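Ordenar los snacks en una góndola: las bolsas se caen hacia delante y los refrescos ruedan

Publicado por pasillo_cuatro

Hola. Me encargo de reponer en una tienda pequeña, Jolisar, en Kikville, y llevo desde diciembre peleando con el pasillo de los aperitivos. Tengo patatas Lay's de varios sabores, otras bolsas de distintas marcas, botellas de refresco y unos paquetes amarillos con etiqueta de código de barras y código QR que acaban en cualquier sitio. Pongo tres fotos.

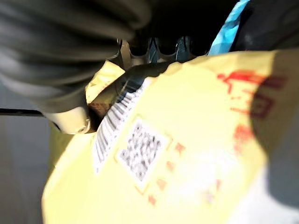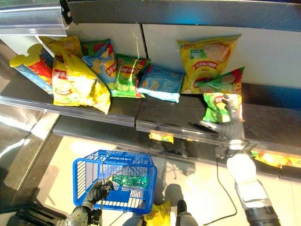
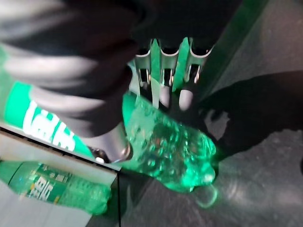

El problema principal son las bolsas. Las dejo de pie, derechas contra el panel del fondo, y a media mañana ya hay varias tumbadas o echadas sobre el borde. La balda lleva delante una tira de plástico transparente, pero es baja y la bolsa grande pasa por encima. Cuando un cliente saca una, las de al lado se van detrás.

El segundo problema son las botellas. Si las pongo acostadas, ruedan en cuanto alguien coge una, y de pie me quitan mucho sitio. La balda tiene 70 cm de fondo útil y no puedo cambiarla, el mueble es del dueño del local.

Lo que quiero saber es lo siguiente: si hay algún sistema de separadores que sirva para bolsas blandas, si conviene ordenar por sabor o por tamaño, y qué hacen ustedes con los productos que los clientes dejan donde no toca. Presupuesto muy justo. Gracias.

Respuesta de mvl_reposicion

He trabajado nueve años en supermercados y las bolsas de patatas siempre dan guerra. Te cuento lo que hacíamos.

Primero, el fondo. Con 70 cm te sobra profundidad para bolsas. Si pones una sola fila pegada al panel, no hay nada que la sujete por delante y resbala por abajo. Mete un tope detrás (una caja de cartón cerrada del ancho del hueco vale perfectamente) y trae las bolsas hacia delante, en filas de 5 bien juntas. La base de cada bolsa tiene que tocar la siguiente. Cuando se vendan dos, se rellena, no se espera a que queden dos sueltas.

Segundo, separadores. Para bolsa blanda los bajos no sirven de nada. Busca uno que llegue por lo menos a la mitad de la altura de la bolsa. Nosotros usábamos los de alambre de Gumar, de 21 cm, que se enganchan a la tira delantera. Antes de comprar mide el canto de tu balda, que no todas llevan la misma ranura. Compra dos y prueba.

Tercero, el orden. Por tamaño primero y por sabor después. Una bolsa grande al lado de una pequeña cae encima de ella siempre. Dentro del mismo tamaño, pon juntos los sabores de la misma marca y separa los colores que se confunden. Si tienes dos bolsas verdes de sabores distintos, no las pongas pegadas, porque la gente devuelve una en el sitio de la otra.

Los botes y envases rígidos déjalos en los extremos. Hacen de sujetalibros.

Para las botellas: acostadas solo si tienes un soporte con hueco para cada una. Sin soporte, de pie y en la balda más baja. Las de 500 ml caben bien de pie en casi cualquier mueble.

Respuesta de tiendabarrio

Yo uso cestas. Una cesta por sabor y se acabó. No queda tan bonito pero no se cae nada.

Respuesta de Andén2

De acuerdo con casi todo lo de mvl_reposicion, menos con la caja de cartón detrás. Si en tu zona hay humedad se ablanda en unas semanas y termina aplastada. Yo puse un listón atornillado a una tabla y sigue igual que el primer día. Si el mueble no es tuyo, la tabla va simplemente apoyada y no hay que tocar nada.

Sobre los productos fuera de sitio: dejamos una cesta de compra vacía al final del pasillo y dos veces al día damos una vuelta y recogemos todo lo que no corresponde. Luego se reparte de una vez. Si vas colocando cada cosa en el momento en que la ves, pierdes la mañana andando. Los paquetes con etiqueta pegada, como los amarillos que comentas, los apartaría del pasillo directamente. Pásalos por el lector antes de devolverlos a su sitio y así sabes si están dados de alta.

Para los refrescos compré un expositor inclinado de segunda mano, un Nikolaidis que vendían en un cierre. Las botellas bajan solas hacia delante. Ocupa bastante y hay que limpiarlo a menudo porque se acumula polvo debajo, así que mide bien antes de meterte en eso.

Comentario de pasillo_cuatro

Gracias a los tres. Voy a probar con la tabla y un par de separadores. Lo del tamaño antes que el sabor no se me había ocurrido, yo lo tenía justo al revés. Las cestas las dejo para las bolsas pequeñas. Cuando tenga el pasillo montado escribo aquí cómo ha ido.

Contacto | © Comunidad de ayuda para comercios | Volver arriba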